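Posting Pots: notes for the Monday evening talk, Sernitz Craft Hall

Start by saying hello and thanking Svenja Seidel for asking me. Mention the tea at the back. Ask for a show of hands: who has ever posted something breakable? Keep your hand up if it got there in one piece. (Wait for the groans.)

Right, a bit of background. I make mugs, small bowls and the odd teapot, and I've been selling them by post since my second year at the wheel. Before that I only did markets, where the worst that can happen is a toddler. My first online order was a butter dish. I wrapped it in one sheet of newspaper, put it in a shoebox and wrote FRAGILE on it in green felt tip. The customer sent me a very kind email and a photo of what looked like gravel.

So last October I started keeping a proper record. I sent 135 parcels before the spring and 121 of them arrived without a scratch. I was pleased with that until I sat down and looked at the others, and most of them were my own fault! Same mistakes over and over. That's really what this talk is.

First mistake: the box. I was using boxes that were too snug because they looked neat. A mug touching the cardboard has no chance at all if the parcel lands on that side. I now leave 6 cm all the way round, top and bottom as well, and I do check it with a ruler. People forget the bottom. You put a mug in, pile lovely soft stuff on top of it, and it's sitting on bare card the whole journey.

Pass the Waweru box round here, the double-walled one. Let people squeeze the corners. Then pass round the cheap one so they can feel the difference. Don't lose the lid this time.

Second mistake: handles. A handle sticks out and takes the knock before anything else does. I pad inside the loop first, then round the outside, and only then wrap the whole mug. Same with spouts and lid knobs. Teapot lids always travel separately, never on the pot, however nicely they fit. 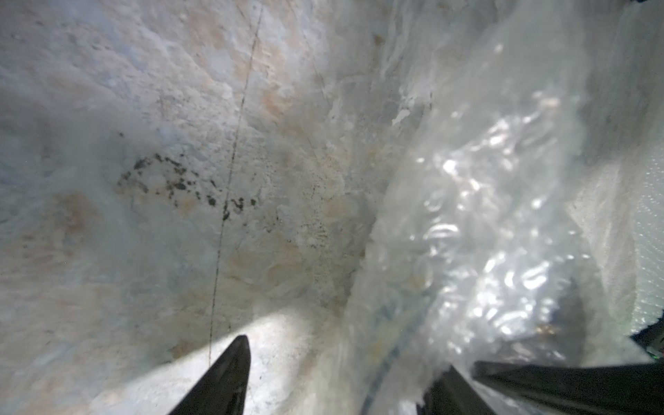
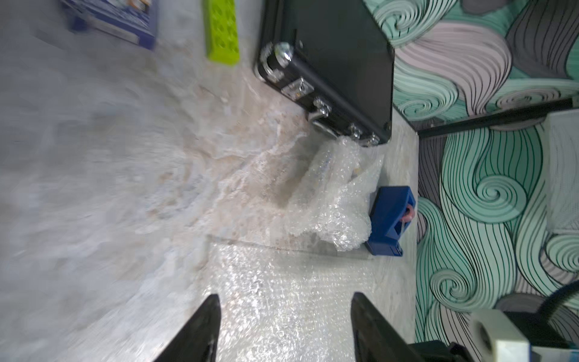 Wrapping is where I get the most questions, so slow down for this bit. Bubble wrap wants to be snug round the pot, with tape holding it to itself, so the thing can't slide about inside its own jacket. In the second picture you've got a flat sheet of it near the front and a crumpled bundle further up, against the blue block, and both ways of using it have their place. I lay it flat for wrapping and scrunch it up for filling corners. If you scrunch it, scrunch plenty, as it squashes down more than you'd think. Bubbles facing in or out? I go in, and my friend at Prusetti Pottery goes out, and we've been having this argument for years. Someone will ask. Let them fight it out.

Do the shake test live. Pick up the ready-packed parcel, hold it by my ear and shake it. If I hear anything, or feel anything shift, it gets opened and packed again. Get somebody from the front row to have a go – and then let them shake the bad one with the loose saucer, which makes a horrible noise and always gets a laugh.

Third mistake: trusting the sticker. I still put a fragile label on, mostly for the customer's sake, but I pack as if it isn't there. Parcels go on belts and under other parcels. I ask myself whether I'd drop this box from waist height on to my kitchen floor. If the answer's no, it isn't ready. (I have done it. I've also swept up afterwards.)

Couriers. Keep this short or we'll be here all night. I use Trornance for anything heavy and the ordinary post for single mugs. Read what they say about ceramics before you pay for any extra cover, as plenty of policies leave them out altogether. Take photos as you pack, one with the box open and one with it taped up.

Cost. Packing one mug takes me almost 6 minutes now and I put that time into the price. For ages I didn't, and I was working for nothing every evening in front of the telly. Save clean packing from your own deliveries too. Customers don't mind second-hand wrap so long as it isn't grubby or smelling of somebody's candles.

Questions. If it goes quiet, ask who's posting things abroad. Remember to collect both Waweru samples and give Svenja her hall key back.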